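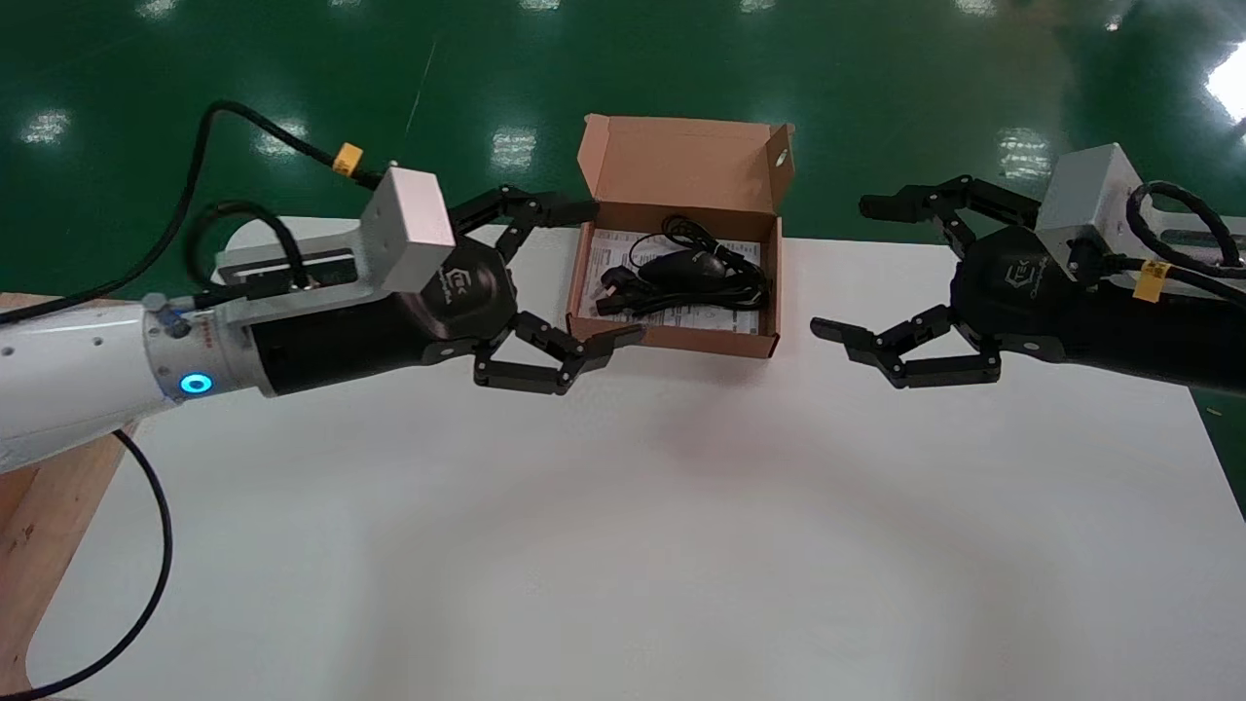 Workshop > Two-Arm Cells > Good Practice > Gallery

Print this page | E-mail this page

House Rules for Two-Arm Packing Work
by Zoriana Kravchuk

When we wrote the first set of rules for the Flerar cell back in July, they ran to 2 pages and most people read the top half of the first one (I include myself!). So I've been putting together this little gallery as a friendlier way in, and I hope the new folks at Tultuvmont will keep it open in a tab while they learn.

Start with the table. Anything that isn't part of the task comes off the white top before the arms are enabled, and that means pens, tape, your coffee and, yes, the clipboard. The carton goes between the two grippers, lid up and folded to the far side, so both arms have a fair path in.

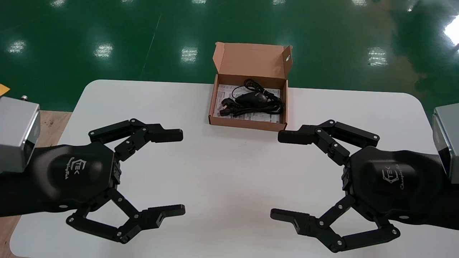

Fingers stay open until the operator has said "clear" out loud and heard it back. It feels a bit silly the first morning, I know, but please keep it up even when you're alone with one other person you've worked with for years.

Corded items, like a mouse, need their own moment of thought. Check where the plug end is lying before you choose a grasp, and keep the paper insert at the bottom of the carton.
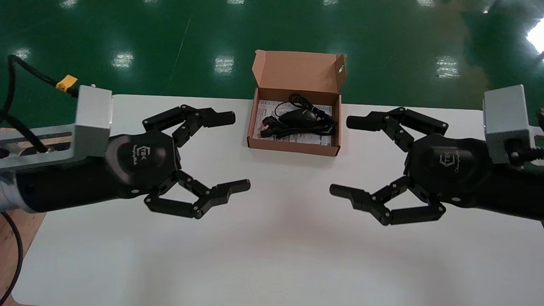 Arm cables get looked over at the start of every shift, and if a yellow tag is missing or you can't find where it ought to be, stop and ask. Hands stay off the tabletop while the arms are enabled. If you need to straighten the carton, pause the cell first and wait for your partner's okay.

284 shares | 60 comments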